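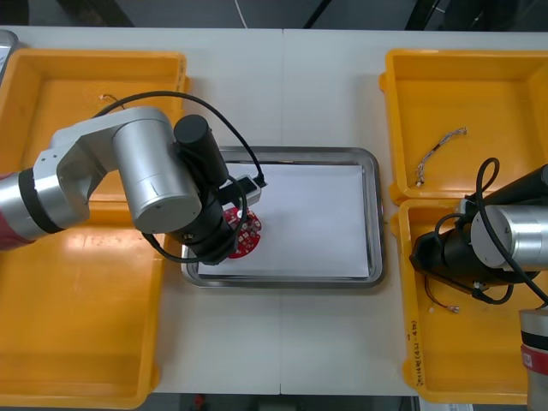 Tray kitting

Tray kitting (also tray laying or, in older workshops, "setting out") is the practice of gathering the parts for one small electronic assembly into a single shallow tray before any work on them begins. The usual parts are a printed circuit board and the wire harness that goes with it. It is one of the simplest jobs on an electronics bench and one of the most satisfying, and it has a surprisingly rich set of local customs for something that can be learned in a morning!

The bench

A kitting bench is normally laid out with storage at the sides and a clear space in the middle. Bins or open trays of parts stand in columns to the left and right, and the kit tray sits between them, so that everything has the same short distance to travel. White tabletops are popular. A dropped capacitor or a stray snip of wire shows up at once on white, where on bare wood it can vanish for weeks.

Yellow is a favourite colour for the side trays, though there is no rule about it. Many benches use colour as a code, with yellow for parts waiting to be used and another colour for parts that have been checked and turned away. Other benches simply buy whatever is in stock and put labels on.

The kit tray

The tray itself is often stainless steel, of much the same pattern as those found in kitchens and dental surgeries. It wipes clean, it doesn't warp, and the raised rim stops small things rolling off. A sheet of plain paper usually goes in first. The paper cuts down glare from the metal, keeps the board from sliding and can be written on, and at the end of the job it is lifted out with all the crumbs of solder and insulation still on it. A lovely bit of thrift. Paper and bare steel are no protection against static, of course, and where boards are sensitive a dissipative mat or liner is used in their place.

Trays are sized to the job. The Osedach pattern, which many small workshops still copy, has an inside length of 296 millimetres, just short of a sheet of A4, so the paper needs only a narrow fold at one end. A great deal of affection is felt for this tray by the people who use it, and old ones are passed on from bench to bench until the rims are quite dull.

The board

Boards go in on the left in most traditions, component side up. Round boards are a special pleasure to kit, and a special nuisance. With no corners there is nothing to square against the tray, so the layer has to look for some other landmark: a connector, a hole, or a pair of tall capacitors. Lifting is done by the edges. Tall cylindrical capacitors make tempting handles and should never be used as one, as their leads bend easily and the strain goes straight to the solder joints.

The harness

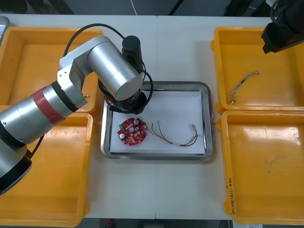
Chia-hao Cheng maintained that the harness ought to go in first and the board second, with the wires then drawn across to meet it, and that anyone who did it the other way round would spend half the afternoon chasing loose ends.

Most manuals disagree, but the argument is a good one, for the harness is the lively member of the pair. A bundle of thin coloured wires has a memory of the bag or reel it came from, and it will spring and splay in the tray unless it is coaxed. The common method is to lay it out to the right of the board in one gentle line, connector at the far end, with no turn tighter than the wires take up by themselves. Bends of 90 degrees are avoided, above all close to a connector, where strands are most likely to break.

Wire colours help with checking. Red is very widely used for a positive supply, but beyond that the habits of makers differ a good deal, and a brown or grey wire may mean one thing in one product and something else in the next. The drawing is always the final word.

Checking and counting

A finished kit is compared with a card or a drawing, and some benches keep a complete sample tray beside the new ones. Tovinora, a workshop known for its training courses, teaches beginners to read the tray from left to right like a line of print, touching nothing. Its first exercise is a run of 200 kits using only 4 kinds of part, which sounds dull and is in fact tremendous fun once the rhythm arrives.

Variants

In the Cladance method the harness is coiled in a ring around the board, which saves space and suits round boards beautifully. The Từ method uses two sheets of paper, the upper one marked with the outline of each part, and the marked sheet is kept for the next kit. Deep trays with moulded pockets are common for larger runs, although a change to the board then means a change of tray as well.

See also: bench layout, cable lacing, parts bins, wire harness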